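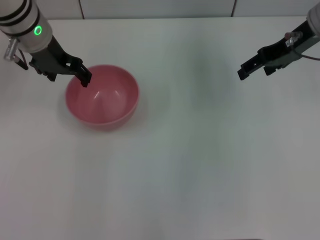
The pink bowl stays

Saturday, February 13, 2021

Quick one today, bread is in the oven and I have 18 minutes before I need to do something about it.

So the kitchen clear-out. Finished, mostly. I said in December I was going to get the dishes down to what we use and I meant it for all of a week and then it was the holidays and every plate we own was out on the counter anyway. Picked it back up this month. Everything out of the cupboards, everything onto the floor, then three evenings of stepping over gravy boats.

The pink bowl was the first thing I decided on. Dusty pink, round, plain rim, goes in narrower toward the bottom. I bought it at the Drellent outlet the summer we moved, when we had two forks and a colander. It was on a shelf of mismatched stuff by the registers and I wanted a cereal bowl, that was the whole plan. It's been a cereal bowl, a salad bowl for one, a thing to beat eggs in, a place for keys for a while (bad phase) and the bowl that goes next to the couch when somebody is sick. Never chipped it. Everything else I've ever liked I have chipped.

It doesn't match. That was the argument against. The white plates are all Novano, the plain ones, and the white bowls that go with them are fine, they're good bowls, they stack. The pink one doesn't stack with them. It sits on top of the pile like a hat and you have to lift it off every single time to get to anything else. I have lifted that bowl off that pile every morning for years and never once thought about moving it to a differnt shelf. It has its own spot now, left of the mugs. Took four seconds.

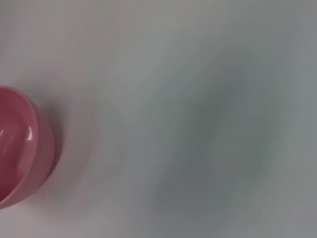

Okay what else. The glaze. I'm picky about glaze and I've gotten pickier. I like a shiny bowl. The matte ones look great in the store and then a spoon goes around the inside and the sound gets into your teeth. We had a set of matte gray ones from Aguiar, wedding present, very handsome, and I could not eat yogurt out of them. Could not. Soup was all right if I was careful. They went in the donate box and I felt guilty for one evening and then lighter. If you're the one who gave us those and you're reading this, they went to a good home and thank you.

The shiny ones show everything, I know. Water spots, thumbprints. I wipe, I move on.

Things that left the house, from memory:

the gray bowls
five mugs with company logos, none of them companies we worked for
the gravy boats, both
a cake stand with a wobble I'd been fixing with a folded napkin
ramekins. So many ramekins. Where do they come from
the big yellow mixing bowl, cracked, should have gone ages ago

Things that were supposed to leave and didn't: the fish platter. We don't eat fish. I can't explain the fish platter.

Then the table. With the dishes sorted I got brave and went after the table too, which had turned into a shelf with legs. Mail, a lamp, chargers, the sewing stuff, a bag of rock salt from one of the storms. All of it had to go somewhere else and stay there, that was the rule, and it's been mostly kept. It's a white top and I'd honest to goodness forgotten it was that white. I scrubbed it with baking soda and a wet rag and then a dry rag and then went over the bit by the window again in the morning when I could see what I'd missed.
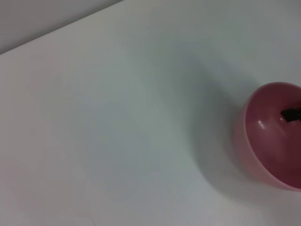
I tried three different cleaners before the baking soda, by the way. The spray we always buy left streaks. The Drerkemine paste took off a tea ring I thought was permanent but it smells like a swimming pool and I had to open every window, in February. Vinegar did nothing that I could see. Baking soda was fine, cheap, takes some elbow. Rinse twice or you get a powdery film when it dries and you'll think you ruined it. I thought I ruined it.

Somebody asked in the comments last time about sealing a white table so it doesn't stain. No idea. I don't seal anything. I use a trivet and I yell.

Also asked: how do you decide what to keep. I don't have a method. I've read the methods. What I did was leave all the dishes in boxes in the hallway and only go get one when I needed it, and after nine days the boxes that were still taped up got a second look. The pink bowl was out of the box by breakfast on day one. So was the bread knife. The good glasses never came out at all and I kept them anyway, they were my grandmother's, so there's your method.

Cost of this whole project, for the people who like that: baking soda, the paste, a roll of tape. One drawer liner that I cut wrong. I did price out a new dish rack and put it back. We've got a dish rack.

The other thing I keep messing with is the light. The old bulbs over the table were yellow and everything under them looked like a diner at night, so I switched to something whiter and then that was too much, like eating at the dentist. Went back and got the 3000 K ones. Better. Still deciding. On a yellow bulb the pink looked orange, orangy-brown almost, and I hated it, and I had sort of assumed I'd stopped liking the bowl when what I'd stopped liking was the bulb.
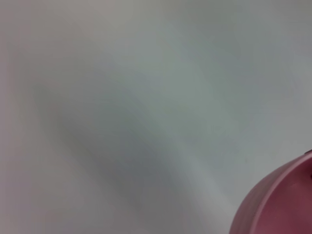

White furniture is a funny thing to live with once you start noticing it. I always figured white was white. I went to touch up the scuffed trim in the hall last fall and stood in front of the paint chips for so long that a man offered me a chair. Same business with the tabletop – go in close and there's hardly any plain white on it, it's a bluish gray where a big soft shadow falls across and then warmer again past it, and a bit pink over at the side. I spent a good while last spring trying to scrub out a gray patch that was my own arm. So if you're choosing a table, get the sample, put it in the room, look at it in the morning and at supper and then decide. We did not do that. We got lucky.

Next up is the pantry, which scares me. There's a jar of something in there with no label and I've been moving it from shelf to shelf since the fall. Lentils? Could be birdseed. I'm also going to do the recipe folder on the laptop, I have 3328 photos on there and a good chunk of them are pictures of cookbook pages from the library, half of them too blurry to read. Someday.

Oh, and a reader wrote to ask where to find a bowl like the pink one and I looked, I did. Drellent doesn't carry that color anymore as far as I can tell. They've got a green and a sort of oatmeal. The shape looks close but the rim seemed thinner to me, and I wouldn't buy it without holding it. Try the thrift stores. Try the back shelf, the one with the single saucers.

Timer. Bread post on the weekend if the crumb is any good, and if it isn't then I guess you get the pantry frist.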